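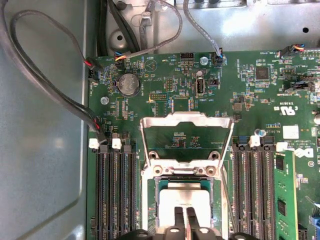 Gripper at the processor socket, open day at Clestside.

I have repaired computers for a living in two countries, so when Clestside opened its robot workshop to visitors in February I went with a certain pride, and I will admit it, with a certain wish to see the machine fail. I came home with a different opinion, and it is not the one the organisers wanted to give me either.

The work on show was the taking apart and putting together of old desktop computers. Our guide, Chidubem Iyamu, told us the group had done 3,554 attempts on this kind of job before they let the public in. I found this number more interesting than any video. A young person in my shop in Kesville learns to handle a processor in one afternoon, and then spends years learning everything else.

What I noticed most was the slowness. The arm came down to the board, waited, moved a very little, waited again. Some visitors beside me lost their patience and went for coffee. I think they missed the best part. A processor is not heavy and not difficult to hold, but it forgives nothing, and a person who works fast with it has only forgotten the ones he broke.

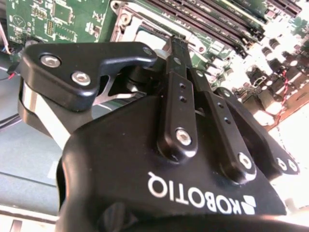 Will such a robot take the work of the repairer?
Not soon, in my opinion, because most of our work is finding the fault, and the robot was told in advance which part to touch.

My complaint is with the talk that came afterwards. A speaker from Zarnel said that human hands will be "freed" from this labour. I did not ask for mine to be freed. I would ask instead for a machine that does the 190 office computers which arrive together when a company closes — the same model, the same screws — and leaves to me the one that an old customer carries in under her arm.

If they build that one, I will buy it.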